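23 January 2021
Peltstead workshop, bench notes, label adhesive removal

Carrying on with the soak trial from the Elden batch. Aim is still to get paper labels off glass jars with no residue ring and no scratching, so the jars can go back into use for pigment storage. Tap water only so far. Today: washing soda against plain water, same bath, same jars. 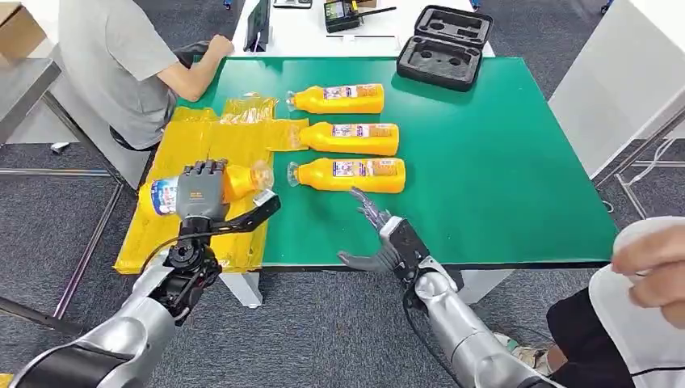
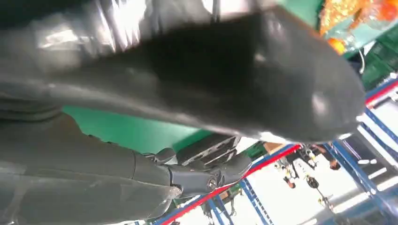 First photo: orange bottles on the green tabletop, yellow plastic at left. Second: gray finger, close up.

Setup. 26 jars, all the squat Ledesma type with the straight shoulder. Half in plain water, half in washing soda solution, 4 g per 1000 ml. Bath filled from the hot tap, lid on, no stirring. Jars stood upright and filled to the rim so they don't float.

Plain water. Paper lifts at the corners but the adhesive stays on the glass as a gray tacky film. Scraper needed on every jar. Film smears when rubbed with a cloth and picks up lint. Same result as the Elden run.

Soda. Most labels slid off whole. Film softer, comes away with the plastic scraper held flat. Three jars kept a narrow line of glue along the seam where the label overlaps itself. Second soak cleared two of them. The last one went over with cooking oil, left under a rag during lunch, then dish soap. Clean.

Coated labels are a separate problem. Water does not get through the film at all unless the surface is scored first. Scored two with the blunt side of the blade, crosshatch, then soda. Worked on one, the other tore into strips and took longer than scraping dry.

Zevari scraper blades: edge rolls over after a few jars. Flip early. Do not use the metal one near the printed fill line, it takes the ink.

Rinse twice. Soda leaves a white bloom on the glass if it dries on.

To do: try the same bath cold. Weaker soda mix. Check whether the lids can go in, the liners looked swollen last time. Order gloves, medium.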